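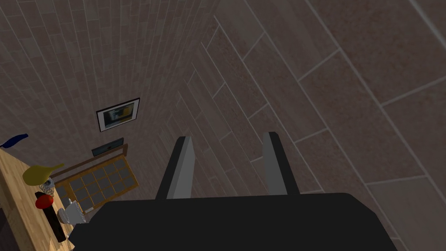 Page last changed: December, 4:10 p.m.

Budget corner: what we're buying for the arm, and what we're putting off

Okay, the equipment list. I promised in the last newsletter that I'd stop talking about it in the hallway and put it in writing, so get a coffee, because this one runs long and there are a lot of prices that I've already changed my mind on twice.

For anyone new to the group, we're planning the real version of the kitchen bench at Cetmont, and so far nearly all of our work has happened in simulation. The gripper up top, fingers spread and nothing between them, is the view we've all been staring at for months. The tile, the wooden counter, the little framed picture on the wall, I could find my way around that kitchen in my sleep by now! But the simulator is paid for and the room next to the loading door is ours from the spring, so we need to get moving on actual hardware.

Let's start with the gripper, which is where most of the arguing has been. I had my heart set on the Clulier parallel model. Two fingers, wide opening, simple to mount, and close enough in shape to our simulated one that the people doing the policy work won't have to start from scratch. The quote came in at $3,404 with the mounting plate and one set of finger pads. I winced a bit, then I priced the other option (same idea, cheaper body, but you buy the plate, the cable and the controller box separately) and by the time everything was in the basket I'd saved so little that I closed the tab. So it's Clulier unless somebody finds me something better before the order goes in.

Pads are the thing I forgot on the last project and I am not forgetting them again. They wear out. They get grubby, they peel at the corners, and then your grasps start slipping and you spend a whole afternoon blaming the software. Spare sets are $137 each and I've put in for six. Yes, that's a lot of money for rubber. I still want six.

Now the camera. I know a few of you want two of them, one on the wrist and one looking over the whole bench. In simulation a second camera is a couple of lines in a config file, and I think that has spoiled us. On a real bench it's another bracket, another cable run, another calibration every time someone leans on the post, and another thing to budget for. My plan is to buy the wrist camera now and have the shop drill the holes for the overhead post while they're making the bench top anyway. If we're crying out for it by summer, the holes are there.

Speaking of the bench top: please, can we talk about floor space before anyone falls in love with a counter layout? Simulated arms swing wherever they like and the walls don't mind. The room at Cetmont has a radiator, a door that opens inward and a column in a really annoying place. I taped out the reach of the arm on the floor last month and the tape went under the radiator. We can turn the bench sideways and it works, but that means the counter goes along the left, same as in the sim, and the person running the session sits on the right with the stop button. I like that arrangement. If you're left-handed and you hate it, come and tell me now.

Next up, props, which was the fun part of the list. We want a small set of kitchen things to practice on, and I've asked for $470 to cover the first year. That sounds silly until you think about breakage. My shopping rules so far:

Go for different shapes. Something round and shiny, something tall and dark, something with a bulb on one end and a point on the other. The sim bench has a good spread that way and I'd like the real shelf to have the same.

Buy duplicates of anything ceramic. White mugs and little dishes are the first to go, every time.

Get at least one thing with gaps in it, like a wooden rack with square openings. I've never worked with depth readings on a lattice that didn't make me want to go home early, and I'd much sooner find out in the first month than the week before the demo.

Nothing from anybody's own kitchen. I mean it. Somebody will want it back.

For the arm itself we're not buying at all this year. Restrepo will lease us one for twelve months with an option to keep it, and the lease covers service visits, which I care about more than the monthly price. The last arm I had anything to do with sat under a sheet for most of a winter while we waited on one joint. Their engineer also does the installation, so that's one line I could take off my own list (hooray). The catch is that they want the power and the floor anchors ready on the day they arrive, and if we're not ready they charge for the second trip. So the electrical work moves up to the very top, ahead of all the exciting stuff. Sorry.

Lighting is the one where I'd love opinions. Our simulated kitchen is pretty dim and even, and some of the team would like the real room to match it. Others want it bright so the camera has an easy life. I've gone with dimmable panels, which cost a little more and let us try both. If you know someone who fitted them in a similar room and regretted it, send them my way.

Things I've crossed off for now, so you don't ask me one by one: the second gripper, the rolling tool cabinet (the old one is ugly but the drawers open), the big wall screen, and the tile. I know, I know, it would look lovely. A painted wall will do, and we can always print a tile pattern on board if the vision people really need one.

One more thing on timing. Wenerport has quoted us eight weeks on the bench frame and I'm writing twelve in the plan. Every frame I've ever ordered has come late, and everything else bolts onto it. If it does turn up in eight I'll bring donuts.

The full spreadsheet is on the shared drive in the bench folder, second tab. Please put comments in the comments column and leave the price column alone, it feeds into the totals and I spent an hour last time hunting for a cell where someone had typed "too much??" If you want to argue for the overhead camera in person, I'm usually at my desk until 5:30 and I can be bribed with decent coffee. The list closes at the end of January, and anything that comes in later goes in the pile for next year.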